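About Foltport

Foltport sells secondhand kitchenware out of a former tire shop on Osman Street. We have two rooms, 4 long shelves and a bell on the door that works when the weather is dry. If you were hoping for copper pans hung artfully from a beam, there is a place across the river that does that very well and charges accordingly.

The business began when Illia Zakharchenko bought the contents of a closed summer camp kitchen in order to get one soup pot. The seller would not split the lot. Illia now owned the soup pot, 186 plates and more ladles than any household can explain to guests. Lachlan Tuhiwai had a garage with nothing much in it. By the following July the garage was full and they were no longer allowed to call it a hobby.

We buy from camps, church halls, diners and people whose parents have moved somewhere smaller. Everything gets washed, including the things described to us as already washed. Chipped glass goes out. Pans with a wobble go on the wobble shelf at half price, and they sell faster than the good ones, a fact we have stopped trying to understand.

Plastic bowls are the heart of the operation, though neither of us planned it that way. Customers come in asking about cast iron, stand in front of it respectfully for a while, and leave with something green to mix pancake batter in. A good bowl should have a rim wide enough to hold on to and a color you can find in a crowded cupboard. We are not fussy past that.

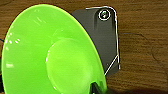 Nukovby wrote to us that a bowl like this is wasted on batter, and that anyone with sense keeps it for popcorn and hides it from the rest of the house. The letter ran to two pages and also had views on colanders. We have pinned it up next to the register and are still arguing over it — Lachlan is firmly on the popcorn side.

Illia does the buying and the prices. Lachlan does the washing, the shelves and any conversation that involves haggling, at which he is terrible, so please be kind. On Saturdays we both work the counter and get in each other's way.

Our one attempt at expansion was Helenico, a line of matching storage tins we ordered new. There were 299 of them. We still have a good many, and they make a very decent doorstop when filled with rice.

If you have a kitchen to clear, call before loading the car. We take bowls, plates, pots and baking trays. We do not take bread machines. We have bread machines.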